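Über uns
Schön, dass Sie zu uns gefunden haben!

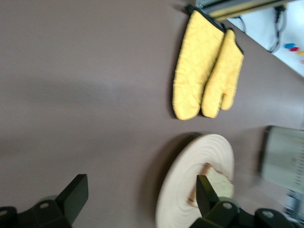 Wie alles anfing

Didance ist ein kleines Softwarehaus aus Londby, und wenn man uns fragt, was wir eigentlich machen, holen wir meistens etwas weiter aus, als unserem Gegenüber lieb ist. Die kurze Fassung: Wir helfen Teams dabei, ihre alten C- und C++-Projekte wieder so in Ordnung zu bringen, dass man sie auf einem frischen Rechner auschecken, bauen und testen kann, ohne vorher drei Kollegen anzurufen.

Angefangen hat es mit Gangadharan Mathew, der damals bei einem Hersteller von Messgeräten ein Projekt mit 472 Makefiles geerbt hatte. Er schrieb sich abends ein Werkzeug, das die Abhängigkeiten auslas und als Graph darstellte, zuerst nur für sich selbst und dann, weil die Nachbarabteilung neugierig wurde, auch für andere. Aus diesem Werkzeug ist Tovadico geworden, und Tovadico ist bis heute das Herz unserer Arbeit (auch wenn vom ursprünglichen Code zum Glück nicht mehr viel übrig ist).

Sebastião Leite kam über einen Fehlerbericht dazu. Der war so ausführlich und so freundlich formuliert, dass Gangadharan ihn gleich zum Kaffee eingeladen hat. Seitdem kümmert sich Sebastião um alles, was mit Windows, Testläufen und Paketverwaltung zu tun hat - und um die Dokumentation, die er mit einer Geduld pflegt, um die wir ihn alle beneiden.

Was wir anbieten

Tovadico: unser Analysewerkzeug für gewachsene Build-Systeme, für Linux, macOS und Windows
Hegde: der kleine Bruder, ein Dienst für nächtliche Testläufe auf eigener Hardware
Begleitung bei der Umstellung, vor Ort oder aus der Ferne, gerne auch über längere Zeit
Schulungen für Gruppen ab 3 Personen

Wie wir arbeiten

Wir schauen uns Ihr Projekt zuerst in Ruhe an und schreiben Ihnen dann auf, was wir gefunden haben. Das kostet manchmal ein paar Tage mehr, aber wir haben einfach zu oft erlebt, dass eine hastige Umstellung später doppelt Arbeit macht! Inzwischen haben wir 58 Projekte auf diese Weise begleitet, und mit vielen der Teams schreiben wir uns noch immer.

Kontakt

Schreiben Sie uns gerne über das Formular oder per Post an Didance, Postfach 3942, Londby. Im April sind wir wegen der Schulungen etwas langsamer mit dem Antworten, melden uns aber auf jeden Fall.

Stand: 30. Mai 2022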